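Chantal Wong
31 March 2026

Okay friends, settle in, because I've been wanting to tell you about old desktop computers and this is going to run to a few posts (you know me). We're on the Dell towers at Jakomgate now, and I'm so fond of them!

2/ The first thing I tell anybody is lay the tower down flat on its side and take the panel off. Everything faces up at you, your neck thanks you, and small screws tend to stay where you can find them again.

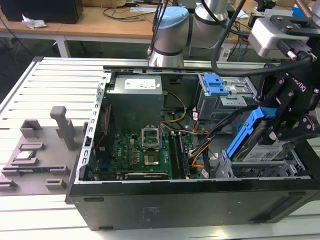
Dell tower on its side, with the blue hard drive caddy at the right.

3/ I have a real soft spot for those blue plastic bits. On a lot of these older office machines the blue is the maker's way of saying "go ahead, touch this one," and once you know that, the whole inside stops looking so scary. My mother could do it, and she calls the mouse "the clicker."

4/ The processor socket is the part I still hold my breath over. Lift the little bracket, take the chip out by its edges, and put it somewhere with a spot made for it, please, never loose on the bench! Urszula Grabowska taught me that back in February, after I set one down next to my sandwich. She was very kind about it.
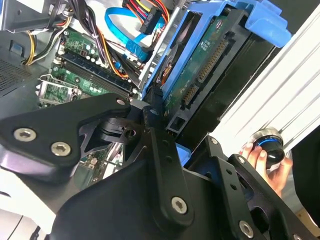 In close by the memory slots and the little silver-topped capacitors.

5/ Memory is friendlier. There's a clip, you press it, the stick pops up and you feel like a genius. Somebody asked last time whether it's worth saving the sticks out of machines this old, and my answer is yes, always, somebody out there is nursing along the very same model and would love a spare.

6/ Cables, though. Oh, the cables. I like to follow each one with a finger from end to end before I unplug anything, and I leave the power bundle for last so I can see where it wants to go.
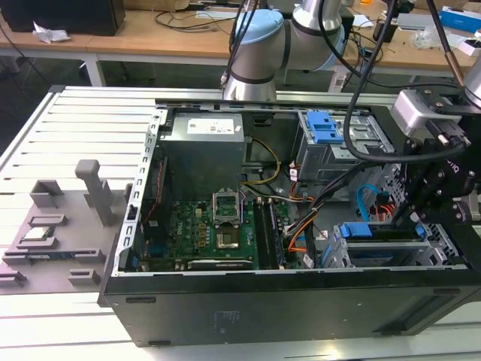

7/ Urszula goes the other way and starts with the power bundle, and we've had this same cheerful argument over 235 towers by her tally. Her way is quicker, I'll give her that. Mine goes better with coffee.

8/ Next up is the pile from Pronesberg, so if you've got a favorite trick for a stubborn drive caddy, send it along and I'll read it out at the bench!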